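Inicio | Reportajes | Talleres | Archivo
Tecnología doméstica · Segunda vida

Abrir la torre sin miedo

Confieso que llevo años guardando ordenadores viejos en el trastero, convencida de que algún día los arreglaría. En enero me cansé de mí misma y me apunté al curso de Plustine – 12 personas, café malísimo y una torre de oficina que pedía a gritos procesador nuevo. ¡Y me lo pasé en grande!

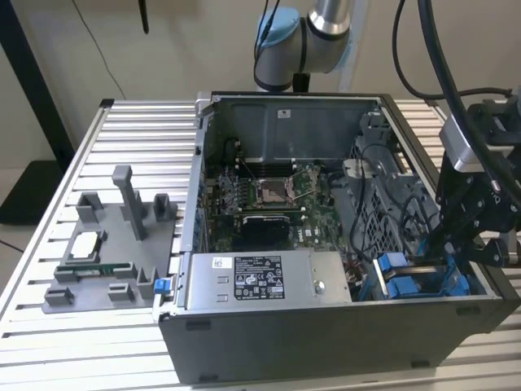 Primero, tumbarla

Una torre de pie es incomodísima. De lado y sin tapa se entiende todo de golpe: la placa verde, la fuente plateada, la jaula de los discos. Yo venía con un destornillador de Nurusby en el bolso y me dijeron que lo dejara ahí un rato, que primero tocaba mirar.

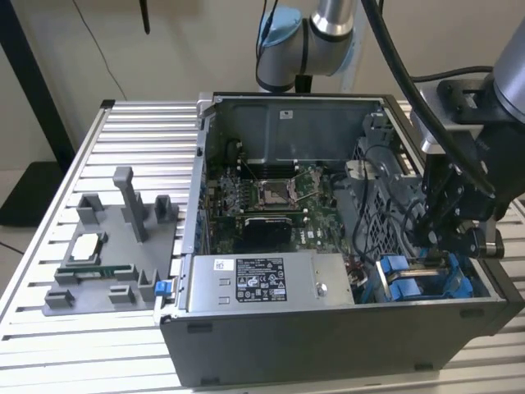 El zócalo del procesador, vacío, en mitad de la placa.

Con el zócalo abierto me entra un respeto enorme (los contactos se doblan con nada, lo sé por experiencia). La palanquita, arriba; los dedos, lejos. Mi consejo es que miréis antes dónde está lo azul: las piezas de ese color suelen ser las que se sueltan a mano.
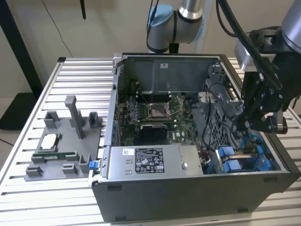
» LOS CABLES

Ay, los cables. Yo les hago fotos antes de desenchufar ninguno y aun así me equivoco. En Sarantis, mi tienda de recambios, ya me conocen.

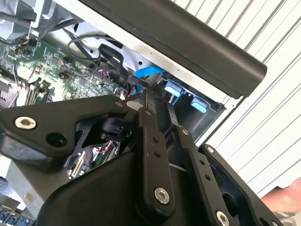 También conviene fijarse en los conectores pequeños, porque tirar del hilo es la forma más rápida de quedarse sin él. Se agarra la clavija y se va despacio. Yo tardé 30 minutos en lo que el manual de Trurkel despacha en 4 – y salí encantada, con ganas de vaciar el trastero entero.

Última actualización: febrero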